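Boards > Sewing and Mending > Drawstring bags

Cord for white cotton bags – what are you all using?

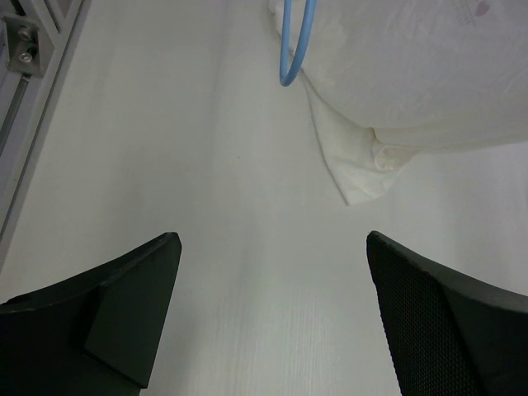
I've fallen completely in love with making drawstring bags and I want to do a proper batch for the school fair! The pattern is the Noro one, dead simple, and I've got the fabric cut already. My question is cord. I keep coming back to light blue against white, like the loop hanging down by my fabric there, and I think it looks so fresh. But will blue cord bleed in the wash? I need 70 bags done by March so I'd rather not find out afterwards.
– pinhead_pru

Blue on white is lovely, go for it! Soak the cord in a bowl of warm water overnight and look at the water in the morning. If it's clear you're fine. I did 2 big batches with Brulta cord and had no trouble at all.
– tuppenny

Sorry to disagree, but a soak didn't save mine. Cord was fine in the bowl, then went through a hot wash and every casing came out with a pale blue stripe. I'd stick to undyed cotton for anything a child will drag through mud.
– hemline166

Hot wash is the problem there though, isn't it? Mine go in cool and I've never had a stripe.
– tuppenny

Yours do, but you can't tell 70 families what to set their machines to :)
– hemline166

Polyester cord! Hardly ever bleeds, and it slides through the casing beautifully. Seal the ends with a lighter (quickly, well away from the fabric) and they won't fray. Andaveck sell it on 200 metre reels and I'm still on my first.
– bobbin_along

It slides beautifully and then it slides open again. Cotton grips better. Knot it double whichever you choose.
– hemline166

Oh this is brilliant, thank you all. I'm going to make one in each and wash them hot on purpose – will report back! Also wash the fabric before cutting, yes? Please say no.
– pinhead_pru

Yes. Sorry!
– tuppenny

Filed under: bags and pouches, cord and trims, beginners welcome

Recent threads
Casing too narrow, can I rescue it?
Abdella shears, worth sharpening?
Threading cord without a bodkin
Lined or unlined for shoe bags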